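Notebook, bench 2 - sock folding / organizer fit
10 Mar 2021 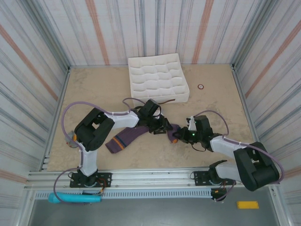
Purple long one, in front of the organizer. Compartments still empty.

Picking up from the October pages. Question is the same as then: which fold goes in the white fabric organizer and stays in, without popping up over the partitions. Ankle socks are done, don't need to repeat. Knee socks are the pain. Přemysl wants a fold we can print on the Nostach insert card, one card, no more than four drawings. We have six drawings now and two of those are the same drawing.

Stock on hand: long knits from Iltumura, the second bag. Purple first, then the grey ribbed, then whatever Kamil has left in the drawer. All laundered once on the 30 program, line dried, left flat overnight. Kamil says tumble dried ones come out springier, not tested, put on list.

Bench first. Wiped down the tan top, organizer and the disc on it, plus a round grey thing at the left edge. Organizer at the back, turned a bit. Left it turned, don't care, as long as we reach the cells from the front. Partitions are wavy, they give when you push something in, and the neighbor cell gets smaller by that much. Need to remember this when filling, start from the middle?? or from a corner. Try both.

Flattening
Lay it out full length. Heel is what ruins it, sticks up whichever way. Two ways to lay it:
a) heel up, folded flat on itself, sock looks like an L
b) heel to the side, whole thing is more or less straight, small bump
b) is better for long ones. a) OK for short ones only. Smooth from toe toward cuff, never the other way, the knit bunches at the ankle. Pull the cuff square at the end. If it curls, turn it over and do it again, don't press on it.

Fold A, thirds
Toe to mid calf, then cuff over. Quick. Thick in the middle because the heel lands under the cuff. In the cell it stands up fine but the top layer slides off when you take the one next to it. Přemysl likes it bc it is only two drawings. I don't.

Fold B, half and half again
Flat, tidy, too wide for the cell with the thick knit. Pushes the partition over. Fine in the end column maybe. Rejected for purple, try again w/ thin ones.

Fold C, roll from toe
Roll tight from toe, stop a hand's width from the cuff, tuck the roll in. Holds by itself, you can throw it across the room (did). Stretches the cuff, and Havlíček's people complained about exactly that last time, so not for the card. Also opens like a cabbage if the roll is loose.

Fold D, thirds then roll
Thirds lengthwise-short as in A but heel kept outside the second fold, then one roll to finish, open edge down. Slower. Sits in the cell with the rounded side up, easy to see the color. Take one out and the others don't move. Best so far I think. Three drawings if I am careful, four if Přemysl draws it.

Weights, whole bag not single sock, for the Griritden order form: bag one 900 g, bag two 2,677 g. Bag two is the long knits with the packing still on. Reweigh without the cardboard before anybody sends the form!!

Pairs or singles?
Kamil: pairs, always, stacked and folded as one. Me: the purple is too thick as a pair, goes in the cell but bulges, and the one behind it has no room. Compromise for now, fold singles and put the two of a pair in neighboring cells. Uses up the organizer fast. Someone with a lot of knee socks would need a second box. Not our problem but the card should not promise anything about how many fit. Take that line out of the draft.

Fit notes
- push down with fingers flat, not fingertips, fingertips go thru the roll
- open edge toward the front panel or down, both OK, be consistent
- leave the front row for short ones, otherwise the long folds hide them
- fabric walls go limp if the box isn't full. Half full box = everything leans over by the afternoon. Filler? Rolled dish towel worked last time, ugly
- lift box by the sides, both hands, when it's loaded

Timing: 30 folds of D in one sitting, second half went faster than the first, and looked worse. Didn't write the minutes down, clock on my phone was still in the other room. Redo with a proper timer. Kamil to do the same number of A so we have something to compare.

Overnight test. Leave D in the two back rows, A in the next two, box in the drawer, shut. Open and shut the drawer ten times hard in the morning before looking. Check which ones came up. Check cuffs for creases also, Havlíček will ask.

Problem w/ ribbed knit: ribs catch each other in the roll so it looks tight and then isn't. Maybe one turn less. Also the ribbed one is narrower at the ankle so thirds don't line up, measure from the cuff and ignore the toe.

To do
- print card draft with D, three drawings, show Přemysl before he draws his own
- tumble dry batch (Kamil)
- reweigh bag two
- ask Nostach if organizer also comes w/ stiffer partitions, they said something in October and I can't find the mail
- thin dress socks, B again
- tights??? Kamil asked. Not this week

Added later: tried D with cuff turned down once before the first fold. Neater edge, thicker, probly not worth a drawing. Keep one in the corner cell anyway and see how it looks tomorow.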